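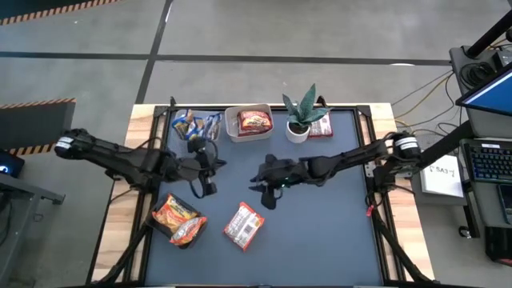
Robot Cells, Handout 4: When a Good Grip Goes Bad

By Petrică Husar
Last updated June 2020

This site uses cookies to remember your settings. Accept / Manage

Right, faults! Last time I promised you a proper failure and I've got a lovely one, from the snack sorting job on the two-arm cell. The job sounds dull: take packets off the mat, put them in a tray or a bin, carry on. We ran it 73 times in March and had 14 bad runs, and 12 of those came down to the same thing.

The right arm (we call it Mota, the left one is Anghel) would close on a wrapped packet, the controller would report "object held", and up it went. Halfway across, the packet slid out. Fine, things get dropped. The trouble is that the controller carried on believing it had the packet, so it finished the move, opened over the tray and told Anghel the way was clear -- with a snack lying somewhere in Anghel's path.

Why did it think it was holding something? The grip check was done once, at the moment of closing, by looking at motor current. A crinkly packet full of air pushes back nicely for a second, then the air shifts, the wrapper folds and the fingers creep shut. If you only ask once, you get the first answer for ever.

I spent far too long blaming the fingertips (I even swapped the pads, which did nothing at all except cost me an afternoon). What found it was plotting finger gap against time for a good run and a bad one, on the same axes. Do that first, please!

What we changed:

- grip is checked all through the lift and the carry
- if the gap drops below the limit, both arms stop where they are
- Anghel waits for a fresh look at the mat before moving

Now the safety bit. When both arms stop on a lost grip they are still powered. A still arm looks finished and your hand wants to go in and rescue the packet. Don't. Press the stop, check the state on the screen, then reach in. Same goes for loose cables near a wrist.

For next time, read the Drinov notes, section 2, and sketch what the gap plot would look like for a stiff box and for a soft bag. Pencil is fine. Bring questions about the Flosten log format too, I know the column names are horrible.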